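How many demos before you start training? (sim kitchen, two hands)

yaa_wumbei
Hello all, and sorry in advance for the ramble. I've been collecting teleop demos in our simulated kitchen for the Hudance project and I'm up to 955 episodes, mostly cups and cabinets. My worry is that I've got rather good at it – my later runs are all lovely and smooth, and they all look the same! Should I carry on to a bigger number or stop and train on what I have?

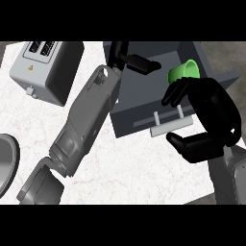 I've been resetting the whole counter after every run, by the way, which takes me longer than the demo itself.

kwaku_e
Stop and train, Yaa! We had 40 episodes at Nyarko when we ran our first policy, and watching it fail told us far more about what to record next than another week of driving would have.

fuseini.antwi
I'd disagree with Kwaku there, much as I like him. Forty is fine for one object in one spot. With two hands I'd want 50 per starting layout at the very least, and please keep the clumsy ones where you recover.

yaa_wumbei
Oh dear, I've been deleting the clumsy ones since October.

fuseini.antwi
Check your backups before you record anything else, then :)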